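Setting Up the Shared Table
Section 3: Packing and Refilling the Small-Items Box

Do this section after the table has been wiped down. The Gisik guest room in Stulville uses the same steps, except that its box is kept in the cabinet.

1. Move the flower pots to the back of the table. They stay out all year, including December.
2. Set the black box flat in front of you, with working space on both sides.
3. Put phones and cups well clear of the box.
4. Lift each pouch or packet over the box before lowering it. Do not slide it across the tabletop -- the corners catch.

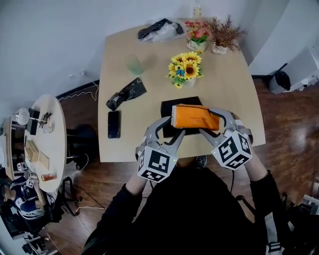 Figure 3-1. Orange pouch held just above the black box.

5. Fold down any packet that stands higher than the rim.
6. Keep tissues on top, where guests can reach them.

CAUTION: Do not press on a tissue pack to make it fit. Take something else out and start the layer again.

Tissues come from the Zhuravel order, 700 to a carton. Remzi Türkmen keeps the spare cartons and needs 2 days' notice.
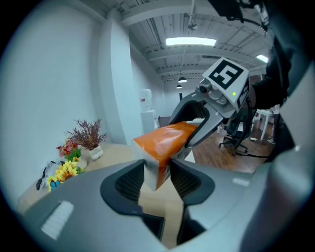
Can I store opened and unopened tissues together?
Keep them apart. Opened tissues go on the table for daily use, and unopened ones stay in the carton until the next refill.

7. Turn foil packets so the printed side can be read. If the print is rubbed or the seal has split, set the packet aside.
8. Write the refill on the Tisex sheet and initial it. 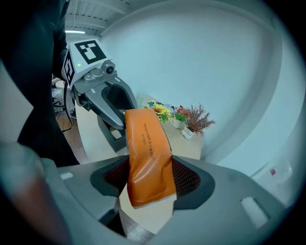 Figure 3-2. Orange foil packet, held upright over the table.

NOTE: Split packets are replaced at the next refill. Leave them with Müzeyyen Sarıgül, along with the sheet -- she closes the list at the end of the month.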